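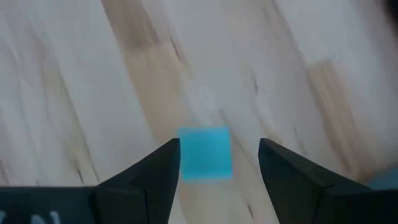
Looking after a wooden worktop (what I've learned from ruining one)

When we moved into Kemeys the kitchen came with a wooden worktop that the people before us had oiled every few months and generally treated like a member of the family. I had it looking dreadful by January. There was a black ring by the sink, a pale patch where I'd put a hot casserole down, and a sort of all-over greyness that made the whole room look tired. So I've had plenty of practice at putting things right, and as I keep getting asked about it by email I thought I'd write the lot down in one place.

First, find out what's on it

Before you buy anything, do the water test. Flick a few drops on the wood and go and put the kettle on. If the drops are still sitting up in beads when you come back, the oil is doing its job and you can leave well alone. If they've gone flat and left a dark patch, it wants oiling. Try it in a few places, especially next to the sink and in front of the kettle, as those go first. The bit at the back where the bread bin lives will probably be fine for years!

If the drops bead up but the surface looks plasticky or is peeling at the edges, you've got varnish and most of this page won't help you. Oil won't soak in through varnish, it just sits there going sticky. You'd have to sand the varnish off first or put more varnish on.

Everyday cleaning

Warm water, a tiny squirt of washing-up liquid, a well wrung-out cloth, then dry it with a tea towel. I did use the spray stuff for a while, the kind that smells of lemons, and it stripped the oil off in no time. No bleach, no scourers, and go easy on vinegar, which I know everybody swears by. I use it on the kettle and the shower head and keep it away from the wood.

Crumbs and grit are worse than you'd think. A bit of grit under a toaster makes lovely deep scratches every time the toaster gets shoved back. Lift things when you move them (I say this to my family daily).

For dried-on dough, lay a damp cloth over it for ten minutes and then scrape with an old plastic card. I keep an expired library card in the cutlery drawer for this and it's the best scraper I own.

Black marks

These turn up wherever something made of iron or steel has been left standing in a puddle. Tins are the main culprit, and so is the bottom of a cast iron pan. Light ones sand out. For deeper ones I use oxalic acid, sold as wood bleach. Rubber gloves, window open, follow the packet, rinse it off well and let the wood dry properly overnight before you decide whether to do it again. Mine took two goes. It looked worse after the first one and I had a small cry about it.

Do the whole width of the worktop if you can, or at least feather it out a good way past the stain. I only treated the ring itself the first time and ended up with a very clean circle, which was every bit as noticeable as the black one.

White marks and heat marks

A cloudy white mark is often only damp that's got into the finish. Leave it a day or two, as it may well go by itself. If it doesn't, rub in a little oil with a soft cloth, going with the grain, and see how it looks in the morning. A proper scorch is another matter and has to be sanded.

Buy some trivets. I have six and there's always one in the wash and one that's gone missing, so I don't think that's too many.

Sanding

People get very nervous about sanding and I was too, but a solid wood top is thick and you're taking off next to nothing. Clear everything away, and I do mean everything, as the dust gets into the sugar. Then:

Start with 120 grit, or 80 if it's in a really bad way.
Go along the grain, never across it.
Keep moving, and don't lean on the one bad spot or you'll make a dip that you'll feel every time you wipe over it.
Hoover, then wipe with a barely damp cloth and let it dry.
Go over it again with 180 and then 240.

I did ours by hand with a cork block and it took me most of a weekend. My neighbour Annunziata Amato lent me her little electric sander for the second half and I could have kissed her. If you do use a machine, wear a mask, and tape a bin bag over the hob.

Do check that it's solid wood before you start! Some worktops only have a thin layer of real wood on top, and some are a printed pattern with no wood in them at all. Look at the cut end, by the cooker or under the lip at the sink. If the grain carries on through, you're safe to sand.

Oiling

Use an oil that's sold for worktops and says it's food safe when dry. I've used two, one from the Zultside hardware shop in their own tin and one called Rokari that came with a free cloth, and I couldn't tell you the difference a month later. Buy whichever is cheaper. I wouldn't use olive oil or sunflower oil, as they can go rancid and then your kitchen smells like an old chip pan.

Pour a little on, spread it thinly with a lint-free cloth and leave it for twenty minutes. Now wipe off every last bit that hasn't soaked in. This is where I went wrong the first time. I thought a nice thick coat would last longer, went to bed, and came down to something like flypaper. It took white spirit and a whole morning to get it off.

Three thin coats on freshly sanded wood, with a night between each. After that, one coat whenever the water test says so. Don't forget the edges, the underside above the dishwasher (steam gets up there) and the cut-out around the sink.

A serious word about the cloths. Oily rags can heat up and catch fire on their own if you scrunch them up and put them in the bin. Soak them in water straight away, then lay them out flat outside to dry before you throw them out. Please do this one even if you ignore the rest of the page.

Onions, garlic and beetroot

Smells come out with half a lemon and a sprinkle of salt, rubbed over and rinsed off promptly. Beetroot mostly fades by itself over a week or so. Turmeric fades too if the sun gets to it, and ours is by the window so I've been lucky. I chop all three on a plastic board these days.

I still haven't found a good way of getting blue biro out without sanding, so if you've got one that works on oiled wood, do write and tell me and I'll add it here.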